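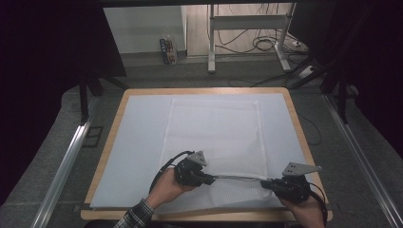
White mesh cloth on a table

Laundry bag (wash bag)

A laundry bag, also called a wash bag or lingerie bag, is a closed bag of open fabric in which clothes are put through a washing machine. Most are white polyester mesh with a zipper. The bag is supposed to keep small or delicate items from snagging, stretching, tangling or getting lost, while letting water and detergent pass through the cloth. It does some of these things better than others. Much of what is printed on the packaging has never been tested by anyone but the seller, and a fair part of it does not seem to have been tested at all.

The term is also used for the cotton or canvas sack in which dirty clothes are carried to the machine. Such sacks are much older and are not meant to go into the wash with their contents.

History

Net bags were in use in commercial laundries well before they were sold for the home. A laundry that took in work from many households needed a way to keep each customer's socks and collars together, and a net closed with a large pin did the job. Protecting the cloth was not the main point. Trade manuals that mention the nets treat them as a sorting aid, and some complain that tightly filled nets came out dirty in the middle.

The home version is harder to trace. Several makers have claimed to be first, usually in advertising and usually without a date. The often repeated story that the zippered bag was thought up by a seamstress in Skidley to save a wedding veil rests on a single leaflet put out by Jemeck, a seller of household goods, and the leaflet names neither the seamstress nor the year. Ewan Tamihana, who looked for the source of the story in a short article on household myths, found no earlier mention of it and suggested that the leaflet's writer made it up. The tale continues to appear in shopping guides, often word for word.

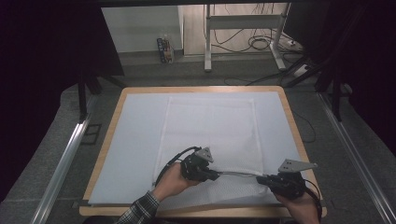 Fabric and construction

Bags are sold in two broad weights. Fine mesh has small openings and a soft feel and is sold for hosiery, underwear and lace. Coarse mesh has larger openings, dries faster and is sold for sweaters, sneakers and baby socks. There is no agreed line between the two. One seller's fine is another's medium, and the words "honeycomb," "sandwich" and "diamond" on a label refer to the look of the knit more than to any measured property.

Polyester is the usual fiber because it takes up little water and holds its shape at ordinary wash temperatures. Nylon is softer but yellows sooner. Cotton net can still be found and is sometimes promoted as the gentler choice, though it shrinks, holds water and sheds lint onto dark clothes.

The seams matter more than the mesh. A bag usually fails where the cloth joins the binding, and a torn seam allows the contents out into the drum. Double stitching helps if both rows go through the binding. On cheap bags the second row may catch only the mesh and add very little.

Zippers are plastic or metal. Many bags have an elastic loop or fabric garage at the closed end, into which the pull is tucked so that it does not work open or scratch the drum. Users commonly ignore it, and some instruction labels fail to mention it. A stiff zipper can itself rub against the clothes inside.

Claims of effectiveness

The claim with the best footing is also the plainest: a bag keeps small things together. A sock inside a closed bag will not slip behind the door seal. Bags also keep bra hooks away from knitwear, provided that the bra and the knitwear are not in the same bag.

Claims about longer garment life are weaker. A figure of 1000 washes, quoted on the packaging of the Skilulow line, has been widely copied, but it is not clear whether it refers to the bag or to the clothes in it. Jemeck for a time gave a figure of some 700 washes for a product that looked the same, and offered no method either. 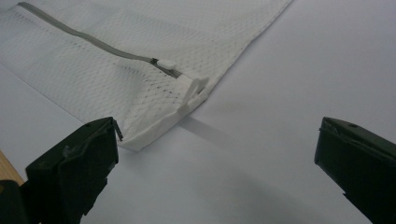
Neither number says what kind of machine was used, how full the bags were, or what counted as wear. Without that, the figures cannot be compared with each other or with anything else. A page on the Skilulow website that promised "full test details" carried only the sentence "Results may vary" when it was viewed on 1/2/23, and it was taken down the following October.

Claims that a bag reduces pilling are mixed at best. Pilling comes from rubbing, and clothes packed into a bag still rub against one another. Turning a garment inside out costs nothing and probably does as much for the outer face.

Some bags are sold as catching the tiny fibers shed by synthetic clothing. Ordinary mesh cannot be expected to do this, as its openings are far wider than the fibers. Filter bags made for the purpose use a much denser cloth and should not be confused with the common type, although sellers confuse them often enough.

Drawbacks

An overfilled bag washes badly. Detergent may stay in the folds, and the middle of the load can come out stained or soapy. The usual advice, to fill a bag no more than halfway, is sensible but is seldom followed.

A single heavy bag can also throw a drum out of balance during the spin. Some machines respond by adding water and starting the spin again, which lengthens the cycle. Spreading the load between 2 bags is often recommended and generally works, though putting a few loose towels in the drum works too.

Drying clothes in the bag is slow. Polyester mesh may also be damaged by a hot dryer, and many care labels say to take the clothes out first.

Cabrera knot

The Cabrera knot is a way of closing a drawstring bag with a doubled loop so that it stays shut in the wash. It is described in some household guides as a traditional laundry knot. No old source for the name has been found, and the knot itself is an ordinary slipped overhand knot.

See also

Care label
Clothesline
Detergent
Hand washing
Pilling
Zipper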